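About Kelholm

Kelholm writes control, perception and planning software for robot arms. We do not build hardware. Our customers bring an arm, a gripper and a task, and we supply the layers between the task description and the joint commands.

Most of our development happens in simulation. The room and the switch panel shown on this page are part of our manipulation test suite.

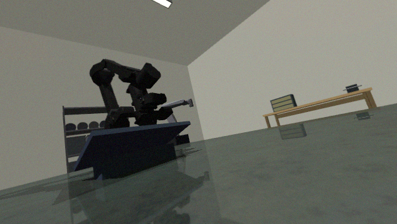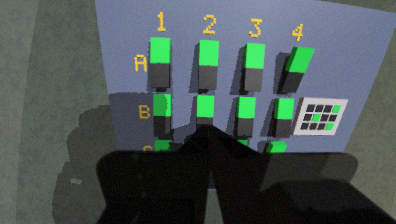

What we make

Festuvach is our motion planner. It takes a target pose and a model of the surroundings and returns a time-parameterised trajectory within joint, velocity and torque limits. If no valid path exists, it returns the constraint that failed.

Mykhailiuk is our perception package. It estimates the pose of known fixtures from camera images and reports a covariance with each estimate. Partial occlusion by the robot's own gripper is treated as a normal operating condition, and the estimator carries the last confident pose forward until enough of the fixture is visible again.

Dradton is the scenario runner. A scenario is a plain text file that names a scene, a starting configuration, a goal and a pass criterion. The current regression set holds 2,644 scenarios, of which 229 concern switches, buttons and other panel controls. The full set runs every Wednesday night, and a release is not tagged while any scenario that passed in the previous release is failing.

How we work

Each change to the planner or the estimator is reviewed by two engineers, one of whom must come from outside the module. Random seeds are stored with the results so that any failure can be replayed on a desktop machine. Simulation results are reported separately from hardware results and are never combined into a single score.

We publish interface definitions and known limitations with every release. At present, contact with compliant surfaces is modelled poorly, and we advise customers to tune force thresholds on their own equipment.

Who we are

Naheed Paracha: director, planning and control
Dorian Riviere: perception
Razia Bukhari: simulation and test tooling
Filipa Serrano: customer integration
Zeeshan Arain: release engineering and documentation

Working with us

An integration project usually begins with a review of the arm's driver interface and a sample of the intended task. Please include the controller model, the cycle time and any existing safety-rated limits in your enquiry. Licences are issued per site and cover all three packages.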